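Insertion software should be judged by how it handles failure

By Anoma Nanayakkara, Wimthorpe
July 12, 2023

Public discussion of robot software tends to favour the large question of whether a machine can plan a whole job by itself. The smaller question of how a controller behaves over the last few millimetres receives far less attention, and in my view it deserves more.

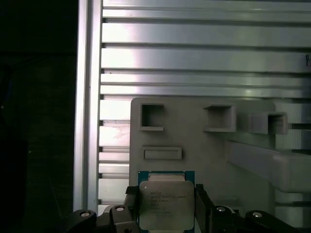
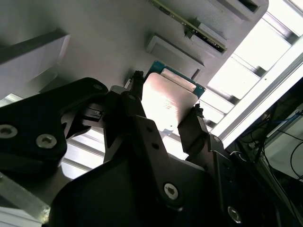
A processor held between the gripper fingers, with the slotted panel beyond.

A planner can bring a part to the mouth of a pocket with little trouble. From there the controller must decide how hard to push, when to stop and what to record. Too many groups treat these decisions as settings to be tuned on the day and then forgotten.

In January our team at Zerdale reviewed 40 insertion logs from an earlier release. In 22 of them the force limit in use had not been written down. My colleague Kasun Uddin has argued that this is a matter of training. I respectfully disagree. Software which permits a run to begin without a stated limit has been badly designed, and no amount of training will put that right.

Buyers should therefore ask suppliers for the record of failed attempts as well as the success rate. They should also ask who may change a limit, and where that change is kept. Our own tool, Santoso, still cannot answer the second question in full, and we intend to correct this before the next release.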